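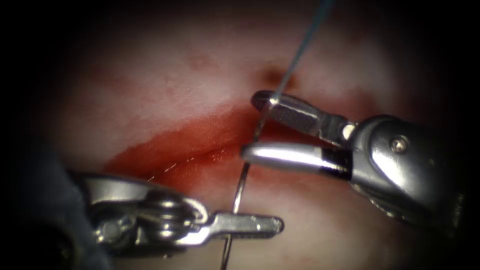

Hospital bills in this country should be written so that the person paying them can read them. Most are not. My wife's bill from last October ran to 183 lines, and I could explain maybe a dozen of them to a neighbor. Many of the rest were codes followed by a shortened word and a price. A curved needle with a blue thread on it is a thing anyone can recognize and name. On a bill it becomes a string of letters, and the patient has no way to tell whether it was one needle or a box of them.

I spent 22 years doing the books for Dimitrov, a plumbing supply house, and I never sent out an invoice like that. If a contractor called to ask what he had been charged for, I told him while he was still on the phone. If I had told him the answer would take 30 days, he would have bought his pipe somewhere else. Patients can't do that. By the time the bill arrives, the work is over and the money is owed.

The usual defense is that medical billing is written for insurers, who know the codes. Tamás Kovács made this case in a column in the Rallow paper on October 13, 2023, and he made it fairly. He said that plain wording would add staff time, and that most people look only at the total anyway. I agree that most people look only at the total. I think they do so after trying the first page and giving up.

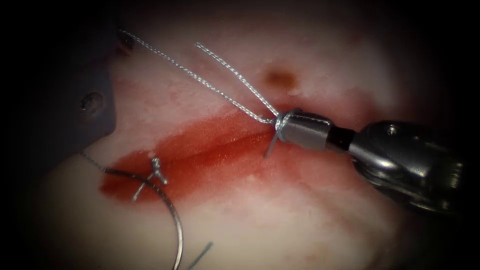

Staff time is a better argument, but a weak one. The codes already have descriptions attached to them in the billing system. Printing the long description in place of the short one is a change to a form. It has to be made once, and someone has to check it. After that the printer does the work.

Bernadette Tully, who handled claims at the Ader clinic before she retired, told me she used to get the same 2 questions all day: what is this charge, and did I already pay it. She kept her own typed list of plain meanings by the phone. That list should have been on the back of the bill.

There is money in this as well. We found a charge of $158 on our bill that had been entered twice. It took four calls to get it removed, and the only reason we caught it was that the word "tray" happened to be spelled out both times. I don't think anyone meant to cheat us. But a mistake on an unreadable bill gets paid, and it gets paid by the patient.

The state could require plain wording on any bill over $1000 and leave the smaller ones alone for now. Hospitals would complain for a year and then get used to it - the banks did when they had to print loan costs in a box on the first page. Our representative has said she will look at the idea. I have written to her twice and will write again this month.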